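Julier launches Lodness, a tabletop pushing kit for people who would like to stop drawing circles on graph paper

New benchtop kit pairs a plain rod with a set of plastic shapes, and takes instructions in ordinary English

For release: July

Julier, the maker of small benchtop automation kits, today opens orders for Lodness, a complete practice bench for robot arms that push things about. The kit comprises a wooden board, a perforated base, a box of coloured plastic blocks, a rod that fits on the end of the customer's own arm, and the software to turn a typed sentence into movement. It does not pick anything up. Julier would like this understood early, as it was the first question from every person who saw the prototype.

Pushing has long been the poor relation of picking. Grippers get the trade show stands and the dramatic music. A rod gets asked where the rest of it is. Yet a good deal of everyday handling is nudging, sliding, squaring up and shoving aside, and a block that is shoved has opinions of its own about where it will go. Cylinders roll off the line. Stars catch on their points and swing round. Anyone who has tried to straighten a rug with one foot will know the feeling.

"We wanted the least glamorous tool we could think of," said Fouzia Ghauri, founder of Julier. "If you give people a clever hand, they spend the first month admiring the hand. If you give them a stick, they get on with the job. We did look at making the stick more exciting. We painted one orange. It was worse."

Lodness works from short written instructions such as "push the green star next to the blue triangle" or "bring the red star to the middle of the board". The software reads the sentence, finds the blocks through an overhead or angled camera supplied by the customer, plans a stroke and sends it to the arm. Instructions can be changed halfway through a stroke, which early users did constantly and without a trace of guilt.

The blocks come in red, blue, green and yellow, and the shapes include a cylinder, a cube, a star, a triangle, a heart and a hexagon. Several appear in more than one colour, so that "the star" on its own will get the user a polite query on screen asking which star was meant. Julier considered leaving this out and letting the arm guess. After a fortnight of the arm guessing, the query was put back.

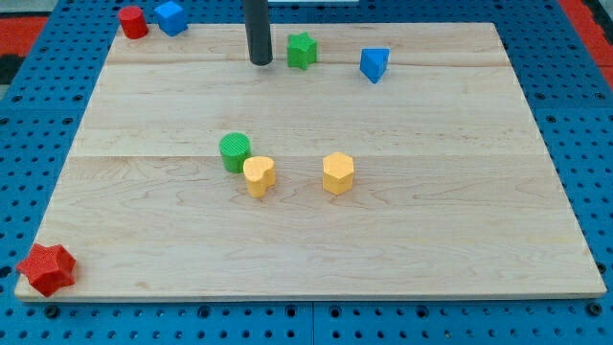
Lodness blocks on the wooden board, with the rod at the back near the green star.

The board is pale timber joined in long strips and sits on a blue perforated base, so that it can be shifted, swapped or replaced when somebody puts a mug on it. Julier tried several printed and coated surfaces before settling on wood. The coated ones were faster and the blocks slid beautifully, chiefly on to the floor.

There is no raised edge. This was the subject of a long argument inside the company, and the side in favour of a rim has asked for its objection to be recorded in this announcement. The side against it held that a rim does half the work for the arm, and that software trained behind a fence tends to lean on the fence. A clip-on rim is listed in the catalogue as an extra, under the name "Rim".

"I lost that one," said Nicanor Pereyra, head of hardware. "I still think a small lip would hurt no one. What I will say for the open board is that you learn very quickly whether your planner knows where the table stops. Mine did not. I have spent a lot of this year on my knees looking for a yellow heart."

Trial at Marwat

Lodness spent the spring at Marwat, a training workshop for automation technicians, where it replaced a set of exercises involving a much larger arm and a much larger waiting list. Trainees gave the system 3486 typed instructions over the course of the trial. Each was logged with its outcome, and the log ships with the kit as a starter set, spelling mistakes included.

Rafia Bajwa, who runs the bench course at Marwat, said the value lay in how quickly trainees could see their own errors.

"With the big arm, you book your slot, you wait, you have your go and you write it up," she said. "With this, you type something daft, it does something daft, and you can see it was your sentence at fault. They argued with it. One group spent a whole afternoon on what 'slightly left' means, and by the end they had written a better specification than some I was handed in industry."

She was less taken with the storage box, in which every block has a fitted slot. "It is a lovely box. It takes longer to pack than the lesson takes to teach. We now use a bag."

Julier has taken the point and will supply a bag.

The trial also produced some changes to the kit itself. The rod now has a rounded lower end, the earlier square one having left a set of small crescents in the first board. The stop button has moved to the near side of the controller. The start-up chime, described in the feedback forms in terms that need not be repeated, is off by default.

What it does less well

In keeping with company habit, Julier publishes a list of the things its products are not good at.

Lodness struggles when blocks are bunched tightly together and only the one at the back is wanted. It will usually get there, though by a route that onlookers find hard to watch. It is poor at setting shapes in a straight line if the line is longer than the board's short side. It cannot stand a fallen block upright, and will push it about on its side quite contentedly until told to stop. Bright sunlight across the board confuses the colour matching, yellow in particular, and a blind is recommended. It has no sense of humour about the word "nudge", for which the default distance can be set in the preferences.

"People expect us to hide that list at the back of the manual," said Mehwish Arain, who leads the software team. "It is page one. Support calls dropped straight away, and the ones we do get are far more interesting."

Fitting and software

The rod attaches through a standard flange plate, and plates for other fittings can be ordered separately. The customer supplies the arm, the camera and a steady table. A table that wobbles will be noticed by the software, which will say so, and go on saying so.

Planning runs on an ordinary desktop machine through Vunon, Julier's existing control package, and current Vunon users can add Lodness at no extra charge beyond the kit. Every stroke is recorded and can be played back, slowed down or exported as plain text. Users who would rather write their own planner can switch ours off completely, and the developer notes explain how. Julier's engineers will try not to take it personally.

The first batch is limited to 200 kits. Each contains the board, the base, the rod, the flange plate, a full set of blocks, the Marwat log, the storage box and now the bag. Replacement blocks are sold singly, following a request from Mr Pereyra.

Schools and colleges ordering in the first batch will also receive a printed workbook of 100 exercises, arranged from easy to unreasonable. The last 7 have not yet been completed by anyone at Julier, and solutions are welcome by post or email.

Orders open at 9 am through the Julier website and by telephone. Kits will be sent out in the order in which they are paid for, packed flat apart from the rod, which refused.

About Julier

Julier designs and builds small automation kits for workshops, colleges and research benches. Its products are meant to be taken apart, and a good many of them come back that way.

Press contact

Tanveer Dogar, Press Office, Julier
Demonstration units can be lent to reviewers for up to a month. Please count the blocks before returning them.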